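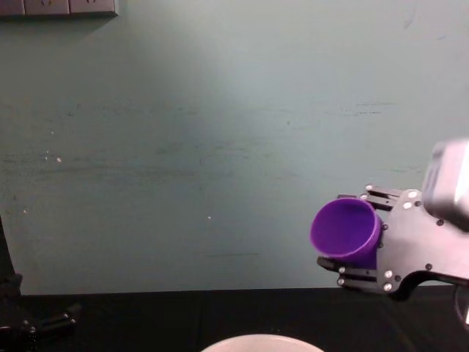
Gravus 200 is a black-and-white negative film for still cameras, sold by the small firm Gronen. It has a nominal speed of ISO 200 and is supplied in 35 mm cassettes and in 120 rolls. A sheet version was announced in September, but it has not been put on sale.

History
The film was first coated at Wumbei, where Gronen rents a part of an older factory. The trial batch consisted of 248 rolls, all of them in 120 format. A second batch of 1040 rolls followed, and with this batch the base was changed from acetate to polyester. The edge markings of the two batches are different, and the first one has no frame numbers.
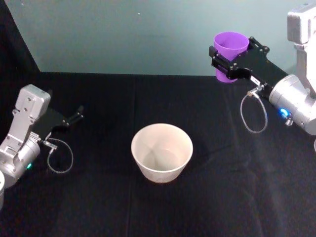 According to Helleo, a magazine for home darkroom users, the polyester base lies flatter after drying but lets light travel in from the end of the film, so that the cassette should be loaded in the shade. The same review found the grain a little coarser than expected for the speed.

Characteristics
Gravus 200 is sensitive to blue and green light and only weakly to red. Red objects therefore look darker on the print than with most modern films, and a red filter is not recommended. The contrast is rather high. Many users expose the film one stop more and shorten the development to keep details in the shadows.

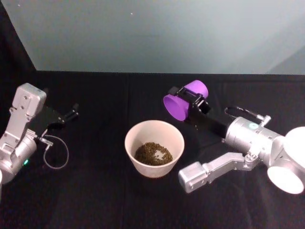

The anti-halation layer is washed out during a pre-soak in plain water, which takes 5 minutes. The water turns dark green, and this has no effect on the developer if it is poured away before the first bath.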